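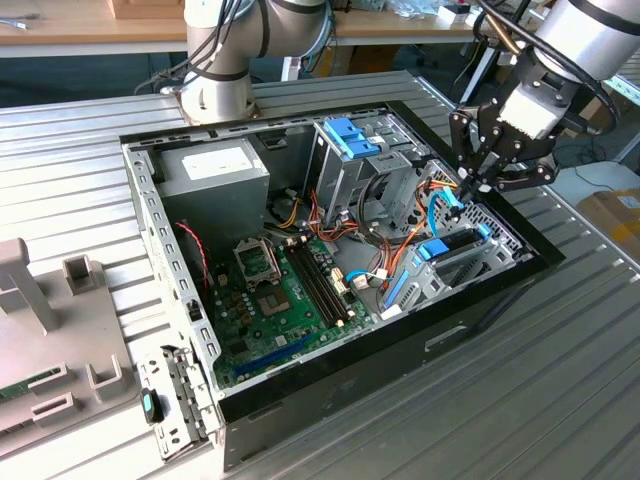 Progress report to the Kernero Fund, second half of the year
Cellach Community Orchard and Kitchen
Prepared by Hongmei Lu, 17 November 2019

Dear Ragnheiður and everyone at Kernero,

Thank you, first of all, for your patience with the last report, which reached you late and without its budget page. The budget page is with this one, and I have checked it against the bank statement twice, so I hope it gives you an easier afternoon than the last one did.

It has been a good half year at Cellach, if a wetter one than we would have chosen. When we applied to you, the lower field was still more nettle than grass and we had the old pear trees along the wall and not a great deal else. We now have a proper path down to the gate, the new apples are in their second season, and the kitchen has been open for cooking sessions since the spring. I walk down there most mornings before the kettle is on, and it still gives me a lift to see the rows standing straight.

The orchard

You will remember that we lost a number of young trees to canker last winter. All of them have been replaced, and Bronisława Stępień has been very firm with us about pruning only in dry weather and cleaning the blades between trees. So far the replacements look healthy. Two of the older pears have been propped, and the one nearest the road will need a tree surgeon before long (I have put the quote in the budget notes, and we are not asking you for it).

Picking went on right through October. We brought in 604 kilos of fruit, nearly all of it apples, and that is well above what we told you to expect. A fair amount was bruised by the wind and went straight for juice. The rest was shared between the families who picked, the lunch club and the school at Bastus, who sent us back a very splendid apple frieze, now up on the kitchen wall above the sinks.

The pressing day was the busiest we have had. We hired the Dong press again, the big one this time, and I am glad we did, though getting it through the gate took longer than anyone had allowed for. Next year we shall take the gatepost out beforehand!

The kitchen

We promised you 10 cooking sessions and have held all of them. The bread sessions filled up within days, and the preserving ones were slower until we moved them to the evening, when people who work could come. Xiaoyan Cao led four of the sessions and has written up her recipes in plain steps with large print, which several of our older members had asked for. I would happily send you a copy, and the plum and ginger is particularly nice on toast.

What has not gone so well is the storage. The shed we meant to use for keeping apples has turned out damp along the back wall, and we lost a couple of trays of good fruit before we noticed. We have moved everything to the dry end and raised the racks off the floor, but that is only a stopgap and I would rather tell you so now than in the spring.

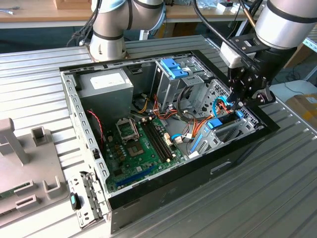 Qiuyue Lu feels we should give up on the shed altogether and ask the school for the use of its old bicycle store, as a damp wall will go on being a damp wall however many racks we buy. I have some sympathy with that. The bicycle store is a longer walk with a full barrow, though, and it has no light, so we have agreed to look at both properly before spending anything.

Money

Spending is a little under budget, chiefly on account of the path, where the stone came cheaper than quoted. We should like your permission to move the difference across to storage, whichever building we settle on. The juice sales brought in a small sum too, and we have set that aside for replacing stakes and ties.

Before the spring

Winter pruning comes next, then mulching, then the grafting morning, for which we already have a waiting list. The cooking sessions start again once the evenings draw out. We also hope to put a bench by the pear wall, where people keep sitting on upturned crates.

You did say you might visit, Ragnheiður, and we would be so pleased if you could manage blossom time. Bring boots - the path is lovely now but it stops at the gate, and the field beyond is as muddy as ever.

With warm thanks from all of us,

Hongmei Lu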